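Well, the clutter runs are finally done, and I have a number I like. 996 demonstrations, all collected by hand with the gripper, no robot arm involved until the very end. My wrists would like it known that they were there for every one of them.

For anybody just joining, the question I've been chewing on since December is pretty simple. If you teach a policy to pick things up by showing it a lot of people doing it, does it matter more how many times you show it, or how many different messes you show it? I'd always assumed more is more. Fulvio Piras (he runs the training side and has very little patience for my assumptions) bet me lunch that the messes would win.

So we split the data into two sets of the same size, 291 demos each. One came from 4 table layouts, repeated over and over. The other came from 52 layouts, so each mess only got a handful of tries before I shoved everything into a new heap. Same gripper, same training recipe, same number of steps.
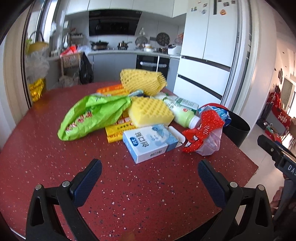

Soft stuff is where it gets interesting. A box is a box, and both policies did fine with boxes. But a crumpled bag never has the same shape twice, and a foam fruit net squishes down to nothing when you close the fingers on it. The policy trained on 4 layouts had basically memorized where to go. It would head off very confidently to a spot where a bag used to be, close on air, and lift its prize of nothing! I watched it do that over and over one evening and felt a little bad for it.

The 52-layout one was slower and kind of hesitant, but it went to where the things were. It still fumbles thin packets lying flat, and I don't have a fix for that yet - maybe a different approach angle, maybe just more examples of flat things.

We named the two checkpoints Grasso and Gorklow, which made sense at the time, and now I keep mixing them up in my notes. Gorklow is the good one. I wrote it on a sticky note.

Next I want to try the leftover demos and see if Gorklow gets any better with them. Fulvio wants his lunch first.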